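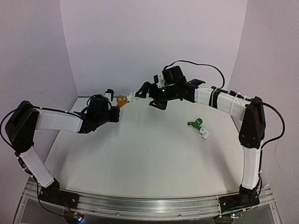
Re: [workshop-fittings] Enclosure panels, marks and edge gap
Friday, July 7, 2023

On the Nitomcombe list a member wrote:

> We are lining a bench at Manham on three sides and have a quote for 25 panels in a pale grey. Does the colour show marks? Also, do you seal the back panel to the table or leave a gap? The supplier says either will do.

It shows marks. Ours are a pale lavender-grey, and the left side has a short scratch high up and a faint wavy mark lower down. The right side has a thin line like a hair running down it. I have not tried to polish any of them out. The finish hides less than I expected, and a cloth with plain water is all I would use on it.

On the gap: I would leave one. We allowed for it at the back, and small plastic fittings still get handled near the rear edge, so keep it narrower than the smallest part you work with. Sealant makes the panel awkward to lift out — we had to cut one free last October.

Two points on the quote. Check whether 2,785 is the price with cutting included, as Jovness charged us 208 extra for square edges. And ask for the back panel in one piece. A joint in the middle collects dust and is the first place to lift.

White is fine for the table top. Small orange or brown parts are easy to find on it, white end pieces less so.

I can post the cutting list if it is of use.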